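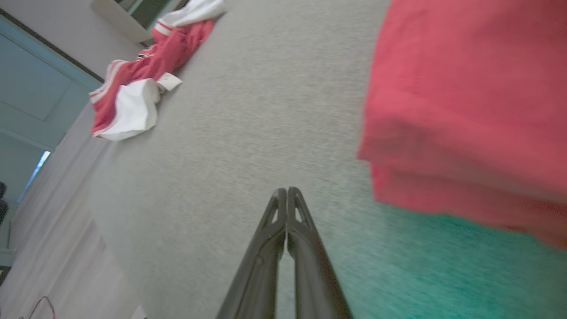

Chapter 5
Color That Stays Put

When I was nineteen I turned an entire load of my roommate's white undershirts pink. I'd like to say I learned something from it, but I did it again in November with a pair of socks. What I remember best is standing in the laundry room holding this perfectly even, perfectly lovely pink (you couldn't have ordered a better one from a dye house!) and wondering why a red sock that had been washed every week for months had suddenly decided to share.

That question pretty much is this chapter. In Chapter 4 we got color onto fiber. Now we have to talk about keeping it there, and about where it goes when it leaves.

What you should already know

You'll need the difference between a dye and a pigment, which we covered at the end of Chapter 4. You'll also need the short table of fiber types from Chapter 2, mostly the part that sorts fibers into plant, animal, and synthetic. If the words "cellulose" and "polyester" don't call up any picture at all in your head, go back and spend ten minutes with that table. I'll wait.

5.1 A word for it: colorfastness

Colorfastness is how well a colored fabric holds on to its color when something tries to take it away. The something matters a lot. A curtain can sit through a hundred washes and still fade in a sunny window. A pair of dark jeans can be fine in the window and leave blue on your car seat. So when a person tells you a fabric is "colorfast," your next question should be: fast to what?

The ones we'll meet in this chapter are washing, light, rubbing, and sweat. Rubbing has its own name in the trade, crocking, and I have never found a student who didn't enjoy saying it. Dry crocking is color coming off on a dry cloth. Wet crocking is the same thing with a damp cloth, and it's usually worse.

There's a second word to keep separate, and that's staining. A shirt can lose so little dye that you'd never see any change in the shirt, and that same tiny amount can ruin a white towel in the same load. Labs grade the two things separately for this reason, and you should think about them separately too. My roommate's socks looked exactly the same afterward. It was the undershirts that told the story.

The hardest case is when both halves of the problem are sewn into one garment. Put a strong color right beside white and the color doesn't have to travel through the wash water to find something to stain. It only has to cross a seam. 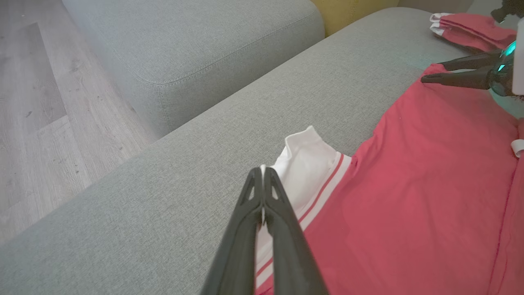 Figure 5.2. Strong color next to white: a red shirt with a white collar and a white band with thin red stripes.

Designers love this combination and dyers groan at it. Think about a thin stripe in a knitted trim. If the stripe yarn gives up even a little color, the edges go soft and the white beside it looks dingy, and there's no hiding it because your eye goes straight to the edge.

5.2 How dye holds on

So what's doing the holding? It depends on the dye and on the fiber.

Some dyes form a real chemical bond with the fiber. Reactive dyes on cotton work this way, and once the bond is made it takes quite a lot to break it. Others, called direct dyes, cling to cotton by weaker attractions. They're easy to use and they come loose more easily in the wash. Vat dyes, indigo included, go into the fiber in a soluble form and then turn insoluble once they're inside, so the color gets stuck in there. And disperse dyes, used for polyester, slip in between the polymer chains when things are hot and stay put when the fiber cools.

Now the sneaky part. Even a reactive dye can bleed. In every dye bath, some of the dye never gets around to bonding with the cloth. It just sits in and on the fiber, looking exactly like the dye that did bond. If the mill doesn't wash it out, you will.

I got my education on this from Kwame Yakubu, who ran the rinse line at the Todero mill in Vullov when I spent a summer there. He kept a notebook of every red they ran, 1,127 entries by the time I met him, and beside each one he'd written how many hot rinses it took before the water came off clear. The dark shades took the most, because there was more dye in the bath to begin with. "You're paying for water," he used to tell me, "so you'd better like red."

Try it yourself

Find a bright cotton fabric you don't mind testing. Cut two small squares from it, and two squares of plain white cotton the same size. Pin each colored square to a white one. Put one pair in 300 milliliters of cool water and the other in 300 milliliters of hot tap water, with the same small squirt of detergent in each. Stir now and then for half an hour, then unpin everything and dry the squares flat, apart from each other. Look at the whites by a window and write down what you see before you read Section 5.3.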